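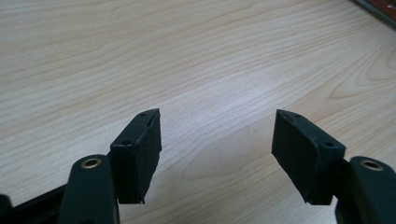 Open jaws of a hand-held gripper over a wooden tabletop, with a brass bushing in each finger arm.

Flundance is a method for collecting manipulation data with a pair of hand-held grippers operated directly by a person. It was developed at the Usska laboratory and is used mainly to train two-handed policies for packing and sorting. The method records the view from each gripper together with a view from the operator's head. No robot arm is needed during recording.

Hardware

Each gripper has two fingers that end in flat-faced rectangular pads. Screw holes in the pads allow them to be exchanged between sessions. Pad covers are treated as consumable parts, and wear is logged because a torn edge can change both grip and appearance in the recorded video. The original fingers were drawn by Ahonen, a parts workshop that also supplied the first set of spare pads.

Before each session the jaws are opened fully over a bare stretch of table, and the zero position is stored.

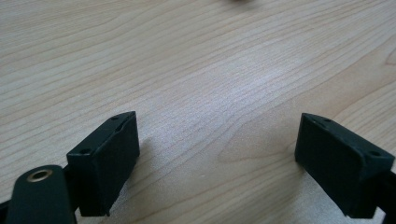 Recording procedure

The standard task, called Asance, uses a clear acrylic box with an internal partition. Wrapped candy bars are placed in one compartment, and the other is left empty. The operator moves bars across the partition with either hand, or steadies the box with one gripper and picks with the other. An episode ends when the first compartment is empty or when the operator stops it.
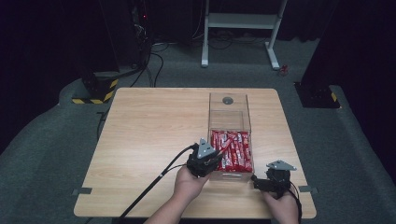

Episodes in which a bar leaves the table are kept but labeled as failures. The two wrist streams and the head stream are aligned by a shared clock signal, then resampled to a common rate. The reference set contains 507 training episodes and 100 held-out episodes.

Known limitations

Clear walls and glossy wrappers produce highlights that shift with the gripper, and depth estimates near the box are unreliable. Policies trained on the wrist streams alone tend to close the jaws too early at the wall. Adding the head stream reduces this error but does not remove it.

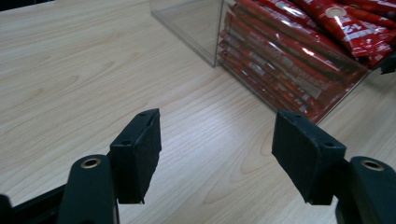
Gripper view of the acrylic box and its red packets, with highlights on the wrappers.

A revised release, planned for October, extends the training set to 700 episodes and adds four box positions.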